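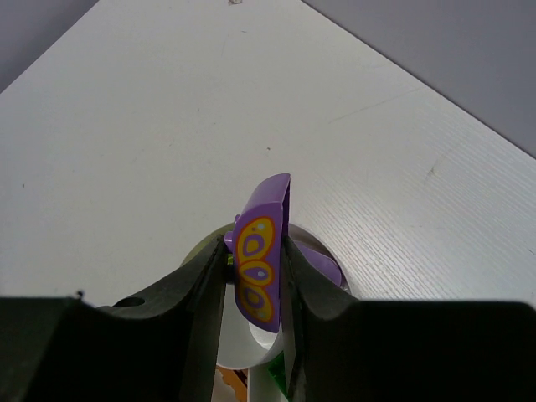 I meant to spend the first of the long evenings sorting out the garden shed, and instead I spent it at the table with a box of secondhand LEGO, which I don't regret one bit. My neighbor Ingvild Hedlund was clearing out her daughter's old room over in Memdale and asked if I'd like a bag of it (would I!), and of course I said yes before she'd finished asking.

There's no instruction booklet, so I've been making it up as I go. I started with a little base in white, purple and green, mostly because those were the colors that kept coming up when I dug around, and I like how fresh they look together against the white of the table. Then came the part I fell for straight away, a small rounded purple piece with a butterfly wing printed on its flat side, all yellow with orange outlines and purple ovals down the middle. I had it for 3 days before I noticed the tiny pale blue dots in the yellow parts. Isn't that lovely? Somebody sat down and decided a wing that small needed dots.

I've tried it facing the front and facing sideways, and I keep going back to the front, where you get the whole pattern. My plan is a sort of flower bed for it to live in, with more green if I can find any. There's a second bag I haven't opened, and Ingvild thinks more pieces might be in there somewhere. I'm saving it for the weekend, with a pot of coffee and the radio on, and the shed can wait until June.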